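Nukside Community Store Room - progress report to the Stava Fund
April, second report of the grant

Where we are. Grant was 400 for sorting and packing materials, 253 spent so far, rest held back for labels and the shelf brackets. Receipts went in with the last email, shout if they didnt arrive.

Sorting table is in use most mornings from 9. Rule is the same as before - one lot of stuff on the table at a time, dealt with, then put away before the next comes out. Slower than we hoped but far fewer things going missing.

Paperwork first. Old loan sheets, folders, delivery notes, all had been living in carrier bags. Now going into plastic bins, papers upright so you can flick through.

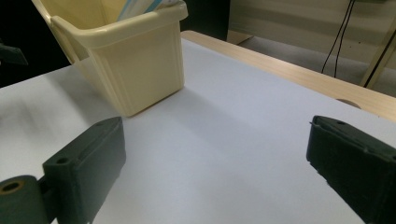

Two years of loan sheets done, the third is half sorted. Anything with a home address on it gets shredded once we've checked it against the loans book. Kocsis have agreed to take the shredding free of charge, which saves us a bit.

Kitchen and packing supplies next. Bigger job than planned. Rolls, bags and foil were spread over 3 cupboards and we kept buying more of what we allready had. All being brought to the table, checked and put in one place by the Rerov Street door. Opened rolls get used first. No more cling wrap to be ordered before summer please - have told the kitchen group.
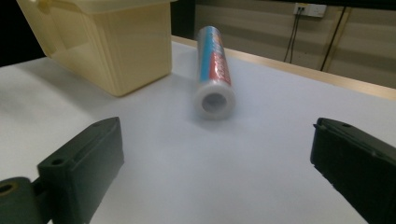

Cling wrap on the sorting table, kitchen supplies stage.

Still to do: top shelf, the craft boxes, and a proper list on the inside of each door. Also 2 brackets short, supplier says end of the month.

Not started on the tall cupboard. Would like to move that to the next report if the Fund is happy - reply by email is fine.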